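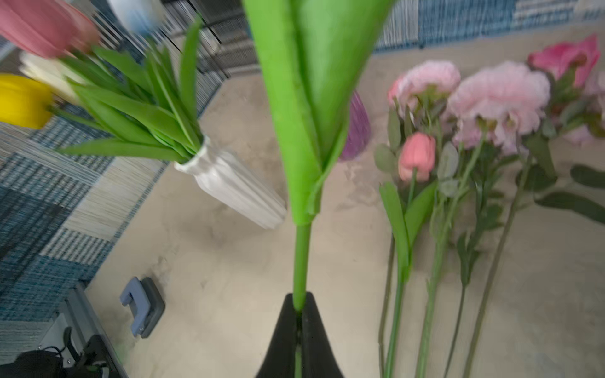 tulip by the stem, wrist cam view. grasp planner v2

Long day on the flower task so a quick thread before I forget it all

Stems are horrible for perception. Thin, shiny green, and the depth just drops out. Planner was happily aiming at the table behind. Fix for now: segment in colour, fit a line, take depth from the leaf end and interpolate. Ugly. Works well enough to carry on

Second thing, approach angle. Old cost only looked at finger clearance, so it loved coming in through the leaves. Added a penalty for anything soft in the sweep. Krisztina's idea, I resisted it for 2 weeks, sorry Krisztina

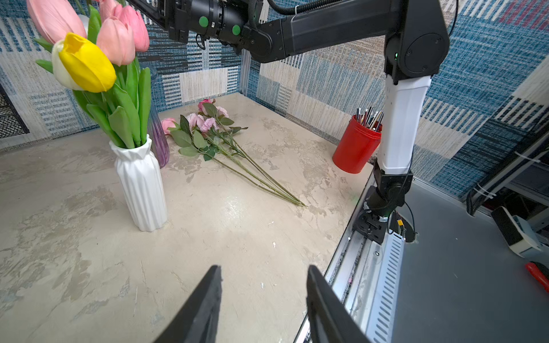
Two arms is where the planning time goes. We were checking the other arm as one fat capsule, which blocks half the table. Split it per link and replans went from 100 ms to 18. Didnt expect that much tbh

Still broken: the replay tool in Ruleo drops the wrist stream if you scrub backwards. Ferenc has a branch, not merged

Also the controller log stamps are on a differnt clock to the cameras. Found that on Tuesday after blaming the planner all morning

Next up is slip detection from motor current. If anyone has done this on thin stems pls shout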